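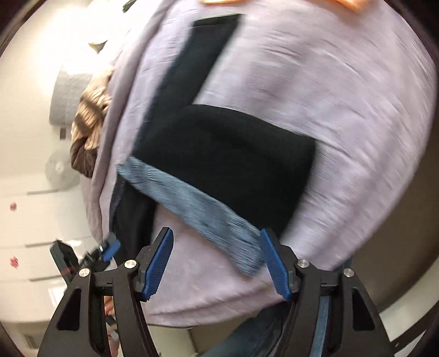 Laundry room walk-through, Wuisan Guest House, August. Carried out by Ratih Nair with Cempaka Tarigan from housekeeping. Items are marked OK, FIX or WATCH. Fabric left lying out gets a comment even where the item passes, and that covers single pieces like the big lavender garment as well as whole loads. Comments go to Kiyoshi Hirano, who signs off on repairs.

Dryers

1. Lint screens clean at start of shift: OK
2. Vent duct attached and not crushed: FIX
Dryer 2 duct is bent flat behind the machine. Pull the dryer forward and refit. Do not run it until this is done.
3. Space behind machines free of lint: WATCH
Swept last month, building up again on the left.
4. Door switch stops the drum: OK
All machines tested with the drum empty.

Washers

5. Hoses free of cracks and bulges: OK
6. Shutoff valves turn by hand: FIX
Cold valve on washer 3 is stiff. Cempaka needed both hands.
7. Floor drain clear: OK
Grate lifted and rinsed.

Electrical

8. Outlets near sinks trip on test: OK
9. Cords off the floor: FIX
Steamer cord crosses the path to the door. Move the steamer to the other wall.
10. Panel door closes and is labeled: WATCH
Label for circuit 7 is faded. Still readable up close.

Chemicals

11. Bleach stored apart from acids: OK
12. Every bottle labeled: FIX
One spray bottle had no label. Emptied and thrown out. Kanako Morikawa to remind the evening shift.
13. Eyewash runs clear: OK
Ran it for a full minute. Slight rust color at first, then clear.

Exits and fire

14. Extinguisher in place, gauge in green: OK
Tag number 1823.
15. Exit door opens without a key: OK
16. Aisle clear: WATCH
Carts were parked on one side at 6 a.m. Enough room to pass, but a second row would block it.

Open from last time: the loose shelf bracket over the folding table. Part ordered from Skirkance, not received. Keep heavy stacks off that shelf.

Recheck items 2, 6 and 9 after repair and initial beside each one.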